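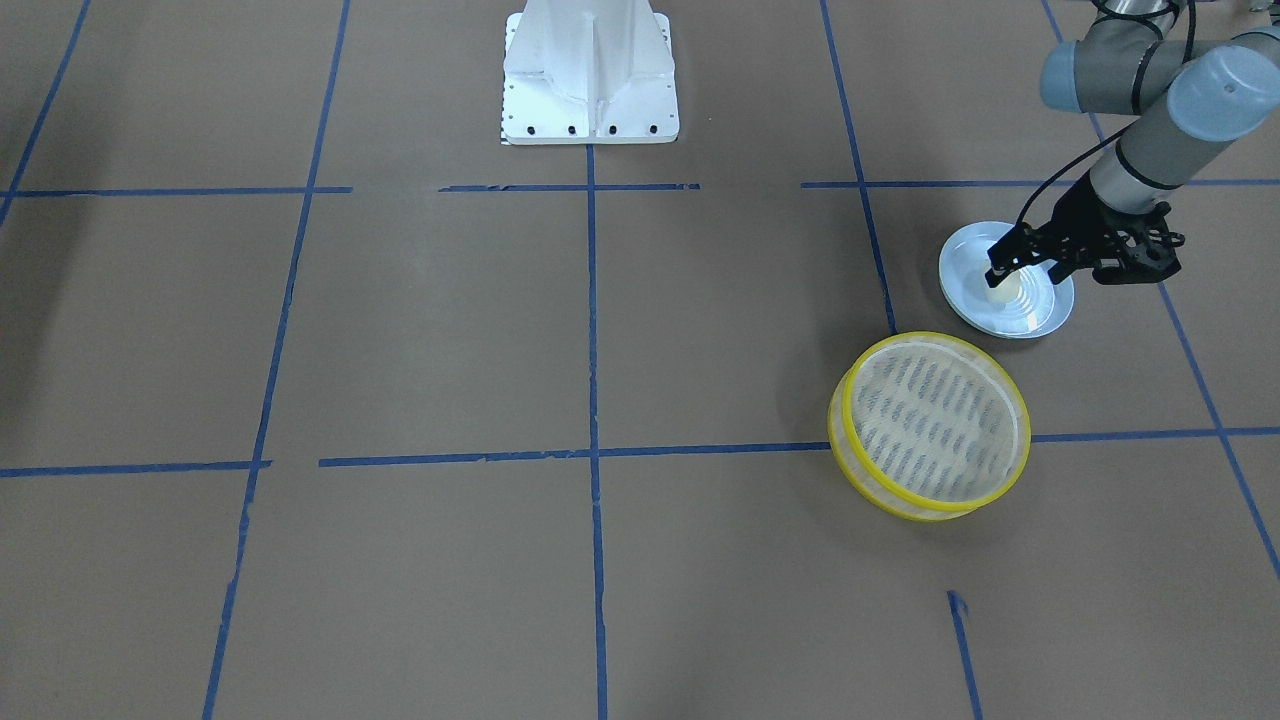 A metal bowl on a brown floor marked out with blue tape.

I moved from Drultton to Skunbridge in April, and the kitchen in the new flat is less than half the size of the old one. I had known this from the floor plan. Knowing it from a floor plan and standing in it with 32 boxes are two separate things, so I spent most of the first week deciding what to keep.

The bowls were the hard part. I bake bread twice a week and I had ended up with far more bowls than one person needs. Glass ones from my mum, a big cream one with a chip in the rim, two plastic ones with lids that had gone cloudy, and a stack of metal ones bought at different times from different shops. In Drultton they lived on an open shelf and I never thought about them. The flat in Skunbridge has one deep cupboard under the worktop and a narrow one above the kettle.

I kept the metal ones. They stack, they weigh very little and I can drop them. The dough does get cold faster in metal on a chilly morning, so I now rinse the bowl with warm water first and dry it before the flour goes in. The proving time has stayed much the same as it was with glass.

The cream bowl went to Dilek Eren, who lives downstairs and had already lent me a screwdriver and a stepladder by then. She makes a yoghurt soup in it. The glass ones I wrapped up and put on top of the wardrobe, which I know is only putting off the decision. The plastic ones went in the recycling.

A few notes on the rest of the kitchen, mainly for my sister, who keeps asking.

The oven is electric and runs hot at the back. I set it to 180 for a tin loaf and turn the loaf round halfway. My old oven was gas and I had to have it a good bit higher to get any colour on the crust. The first loaf here was nearly black along one side and I ate it anyway.

There is no space for a flour bin. I was buying the big sacks from Karaca, the shop by the station in Drultton, and splitting them with a friend from work. Now I buy small bags and keep them in the narrow cupboard. It costs more per loaf. I looked at having a sack delivered but the delivery charge wiped out the saving, and I would have had nowhere to put it except the hall.

The worktop is a bit low for kneading. I tried standing further back and bending my knees, and then I tried putting a thick chopping board on top of a folded towel, and the board works well enough. It slides if the towel is dry, so I damp it slightly. My back was sore after the first couple of goes but it has settled down.

The sink is good — deep enough to get a large bowl right under the tap, which the old one was not.

On Tuesday I took the bus out to Farkbridge to look at a second-hand shelving unit. It takes 9 minutes longer than the timetable claims, at least in the morning. The unit was too wide. The man selling it also had a wall rail with hooks, so I bought that for less than the bus fare and carried it home on my lap. It is up now, over the worktop, and holds the sieve, the bench scraper, both pans and the small measuring jug. I had to drill the holes twice as the first pair hit something solid behind the plaster. Dilek says her wall is the same all the way along, so if I put up anything else I will use the other side of the room.

Still to do: find somewhere for the scales, get a proper blind for the window, and work out why the cupboard door under the worktop swings open whenever the washing machine is on its last spin. I have wedged it with a bit of folded card for now.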